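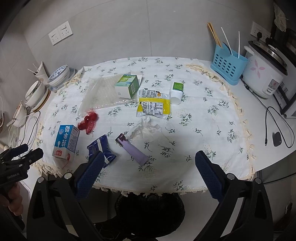 3. Sorting Mixed Items on a Covered Table

3.1 Purpose

This part of the Rilter project looks at how a small set of household goods can be cleared from a dining table and put away by type. The table was rounded and covered with a floral cloth with a lace fringe. The cloth was left in place for all trials.

3.2 Items

The set mixed food, packaging and small household goods. It included two wrapped snack bars, a milk carton, a red mesh net bag, a purple tube, a crumpled tissue, a bubble-wrap bag and a small white and green box. Items were scattered before each trial -- no fixed layout was used.

3.3 Method

Each item was assigned to one of three groups: keep in kitchen, keep elsewhere, discard. We ran 50 trials in the Stastbridge study room. A trial ended when the last item left the cloth. Time was recorded in seconds.

3.4 Results

The longest trial took 138 seconds and the shortest 81. Soft items were the slowest to clear. The mesh bag caught on the lace fringe in eight trials, and the tissue was often picked up together with a fold of cloth. Stiff items gave little trouble -- the carton was dropped once.

3.5 Open Points

The grouping of the bubble-wrap bag was not consistent. It was marked "discard" in early trials and "keep elsewhere" later. The two sets of times have not been separated in Table 4.

Last updated: January 25, 2021
Shares: 8 | Comments: 0
Contact | Copyright Vikcombe | Back to top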